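The Ladby Ferry

Jomar ran the last block with his shoe untied. 4:13. The ferry left at 4:20 and Finbarr Costello had never once in his life waited for anyone.

Rain off the river, sideways. March rain, the kind that gets in your collar. He had the envelope inside his shirt and could feel it going soft against his stomach. 320 dollars, most of it in fives. His aunt had counted it twice at the kitchen table and then a third time with her eyes shut, thumbing the edges.

"You give it to him before the boat goes," she said. "Not on the boat. On the boat he'll talk."

So. Down the steps by the Mangubat bakery, shutters already halfway, somebody inside yelling about trays. Past the bench. Past the other bench. His lungs felt like wet socks.

Finbarr was at the rail with the rope in his hand.

"Buenaventura," he said. "You're late."

"I'm seven minutes early."

"Your family's late. Sixteen years late." He didn't say it mean. He looked at the rope. "Get on, if you're getting on."

"I'm supposed to give you this first."

Finbarr looked at the wet lump of envelope and didn't take it. A woman with a stroller went around them, then two kids in Gilach school jackets, shoving. The engine coughed. Jomar stood there with his arm out, and it started to shake a little, from the running.

"What's she say it's for?"

"The motor. The one my uncle borrowed."

"Borrowed." Finbarr laughed, sort of. "He tell you where it is?"

Everybody knew where it was. Bottom of the river, off Ridus Point, with the boat still bolted to it. You could see the place from the ferry on a clear day, a flat patch where the current went funny. His uncle had come up. The boat hadn't. That was the whole story as far as anyone in the house would tell it, and his aunt always got up to check the stove right about there. 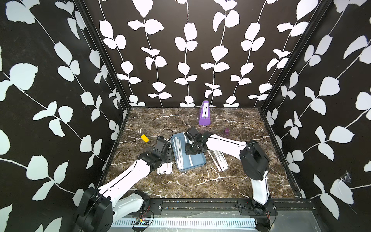 "Get on," Finbarr said again. "I can't take money on the dock, I've got a rope in my hand."

He had two hands. Jomar got on.

They pulled out hard and the town went gray behind them, first the bakery and then the steps. He stood by the wheelhouse door becuase it was warm there. Finbarr steered with his hip and poured coffee out of a thermos, one cup, and after a minute passed it over without turning his head.

"She say I'd talk?"

"Yeah."

"Well." He wiped the glass with his sleeve. "That motor was no good. You know that? It quit on me twice that winter. I knew it and I lent it to him anyway. He asked me was it sound and I said sure. Said it just like that. Sure."

The coffee was terrible, all sugar. Jomar drank it. Out past the window the water was doing the thing it did, sliding flat and then wrinkling up.

"I paid 2000 for it new," Finbarr said. "Told everybody. Told your uncle every time I saw him, in front of people. And he never said one word back, he just nodded. Then he quit coming down to the dock."

"He's sick," Jomar said. It came out too loud. "He's pretty sick. That's why she wants it done."

Nothing for a while. The kids in the school jackets were throwing crackers at a gull and missing. The stroller baby had started up crying, thin, going on and on under the engine noise.

"How sick?"

"He sleeps in the chair now. He doesn't do the stairs."

Finbarr moved the throttle a little, moved it back. His ears had gone red. The Ladby lights were coming up, the low green one and the one that was allways out.

"You hold on to that," he said. "The envelope. Don't give it to me, and don't tell her I took it either, I don't want you lying."

"What do I tell her then?"

"What time's she eat?"

"Six. Six thirty."

He thought about it. Bumped the boat up against the tires, harder than usual, so the stroller woman grabbed the rail and swore at him.

"There's the 5:10 back," Finbarr said. "That's my last one. You stay on. I'll need you to show me the house, I heard they painted it."

"It's yellow now," Jomar said.

"Yellow," said Finbarr, and went out to throw the rope.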